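September 12, 2020
Bench notebook, two-arm cell, student build team
Entry by Yuzuki Iwasaki

Long day, good day. Writing this up before I forget which of the changes made the difference, so forgive the order.

Started by going through the August notes on the backpack task. Where we left it: the left arm holds the bag down, the right arm finds a zipper pull and drags it. The holding half was fine maybe one try in three, and the pulling half we could hardly judge, the bag kept walking off across the tile with the zipper still shut. So the plan for today was to leave zippers alone completely and get the hold right. I kept to that until the middle of the afternoon, which for me is a record.

Hold pose first. Old pose pressed near the top of the bag and everything below it was free to swing. I moved the press point down toward the middle and brought the forearm in on a flatter diagonal, and wow, what a difference! The bag just stays put. I pushed on it by hand from all sides with the arm holding and had to really lean before it slid. Belteck (our name for the left arm, for whoever picks up this book next term) runs the press at 20 percent of its force limit. I tried 70 and it dug a hole in the bag and then faulted on the shoulder joint, so don't do that. Twenty is plenty.

Next the right arm, Caron. Approach from the right side, low, forearm reaching left across the floor, stop short of the fabric and wait. The waiting matters more than I expected. If both arms come in together they shake the rail and the wrist camera gets a smeared view just when the code wants a clean one. With the pause added, Caron comes in once Belteck is settled, and the pocket edge comes out sharp in the wrist view. Pause is set to 698 ms in the config. Yes, it's a strange number, it came out of the tuning script and I haven't rounded it. Someone can make it 700 if it bothers them.

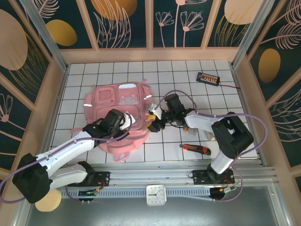 Left arm on the bag, right arm at the standoff point. Workcell floor, new hold pose.

Cables: the purple one on Belteck still makes a big loop over the shoulder and wanders off to the left. It hasn't caught on anything yet but I don't like it. Caron's sits better, up over the shoulder and down to the base. I want to copy that on the left. Needs a clip on the upper link and probably a bit less slack at the wrist. Akby has a bag of the right size clips in the shop drawer, second one down (I mean the Akby bench, by the window, not the storage shelf).

Vision. The reflective strips on the bag are a gift and a pain. From the overhead view the silver one on the left gives a super clear edge, and I used it to get the bag's angle, which works beautifully when the lights are even. Turn on the side lamp and it blows out and the angle estimate jumps. The clear window on the front pocket does something similar, smaller. Tried masking out the brightest pixels, got most of the way there. The pink fabric itself is easy, the threshold separates it from the white tile every time. Worth remembering that the cell framing is pink too, so crop to the floor before thresholding. I lost half an hour to that one and then laughed at myself.

Then I gave in and ran the full sequence, hold plus approach, no zipper. The success rate in the log is 94 percent, up from that one-in-three mess. I ran it again just to watch it. Most of the misses were bad angle estimates with the lamp on, and one was me bumping the table.

Caught myself grinning through most of this. It's a very small thing, a robot leaning on a backpack, but it was the part of the task I'd been dreading and now it's the part I trust.

Housekeeping: knife goes back on the tool board when you finish cutting, please, and that includes me. Same with the small cup and the bits next to it. Anything on the tile on the right side is under Caron's forearm, and the planner has no idea it's there.

To do:
- clip for Belteck's cable
- save the new hold pose under its own name, keep the August one too
- lamp off vs. lamp on, same bag position, compare angle estimates
- try the hold with the bag turned a quarter turn
- zipper pull, Caron only, slow speed, with somebody at the stop button
- copy today's logs to the Wesarham folder before the weekly demo

Left the config checked in on the bag-hold branch. Zippers next!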